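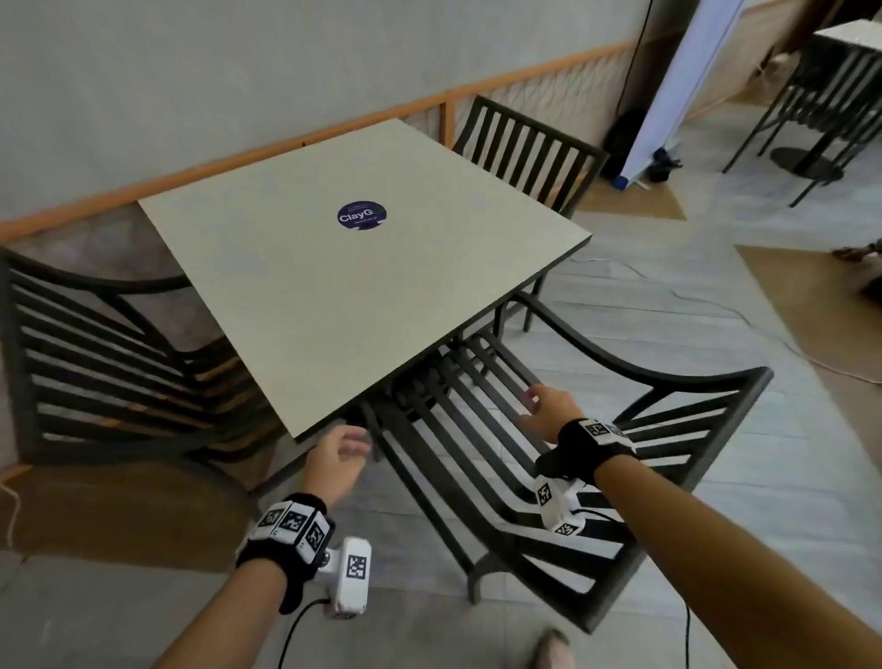

Fotis Panagiotou wrote:
Sorry, but I don't believe the mileage on that Tarkurer for a second. 93 thousand and the driver's seat bolster is worn through to the foam? Mine has done nearly twice that and the seat is fine. Has anyone seen the paperwork, or are we all just going by the advert?

romain_s wrote:
The advert and two old MOT sheets, which do agree with each other. Seats tell you very little. A heavy bloke with keys in his back pocket will kill a bolster in a couple of years.

Fotis Panagiotou wrote:
Two sheets out of how many? Anyone can keep the two that suit.

garley_dave wrote:
Went to look at it on Sunday as I'm only over in Garley. Body is better than the photos. Sills sound solid when tapped, boot floor has been painted but there's no filler that I could find with a magnet. Gearbox crunches going into third. Seller says "they all do that". They don't.
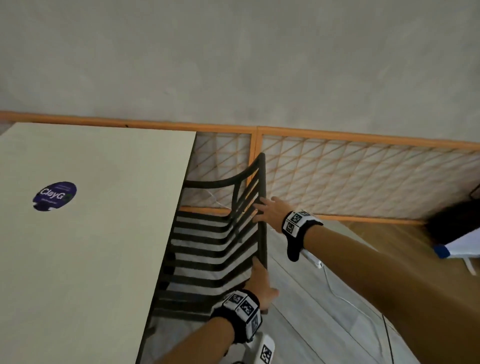

Slatted chair at the table, lattice panels along the wall

Zixuan Qin wrote:
Mine did do that, and it was the linkage bushes. Cheap fix, an afternoon if you've got ramps and the patience to find the bolt that hides above the heat shield. Did it crunch when double declutching, Dave?

garley_dave wrote:
Didn't try, he wouldn't let me take it past the end of the lane. Make of that what you will.

Fotis Panagiotou wrote:
I make quite a lot of it.

romain_s wrote:
To be fair I wouldn't let a stranger drive mine very far either. What's he asking now? It was up at silly money in February.

garley_dave wrote:
1575 and he says that's firm. It comes with a box of bits, including an Ersoy carb kit still sealed and one spare door glass (wrong side, I think, looked like a nearside to me and the nearside is perfect). 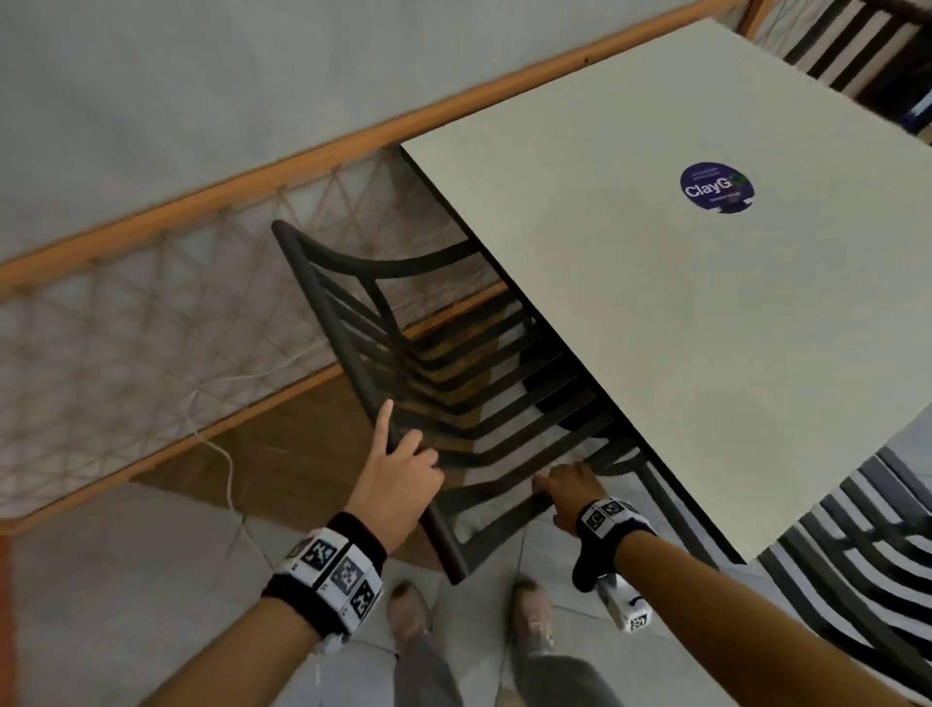 Chair tucked under the table edge, ClayG sticker on the top

Christos T wrote:
I'd be wary of counting the Ersoy kit as worth anything. The diaphragms go stiff with age, sealed or no. I fitted one from the back of a shelf and it ran worse than with the worn-out ones.

Zixuan Qin wrote:
Mine's been in for years with no trouble. Are you sure you didn't nip the edge of it when the cover went on? Easily done.

Christos T wrote:
Yes, I'm sure. I've been rebuilding carbs long enough to know what a nipped diaphragm looks like.

romain_s wrote:
Can we stick to the car. Dave, any sign of that Jidari undercoating on it? The black stuff. If so I'd want a good poke about under there before handing any money over – it peels away from the seams and holds the damp in, and you can't see a thing until it drops off in a sheet.

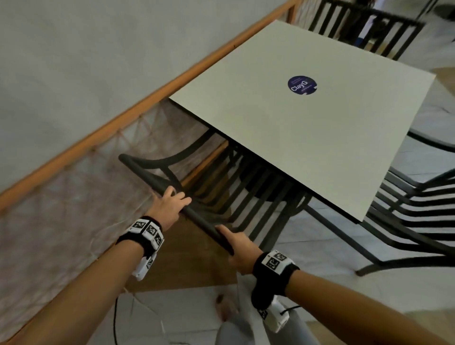 The usual place to look is behind the rear spring hangers. If it's lifting anywhere it will be lifting there. Take a blunt screwdriver and ask first.

garley_dave wrote:
There was something black under there, yes. Couldn't tell you whose. It was tight as far as I could reach lying on wet gravel.

Fotis Panagiotou wrote:
So an unknown gearbox, unknown undercoat, a test drive to the end of the lane and two bits of paper. I'd offer him half.

Zixuan Qin wrote:
And someone else will pay the full price by the weekend. You said the same about the blue one.

Fotis Panagiotou wrote:
The blue one needed an engine!

garley_dave wrote:
I'll ring him tonight and ask for the rest of the MOTs. If he's got them I'll go back with the screwdriver.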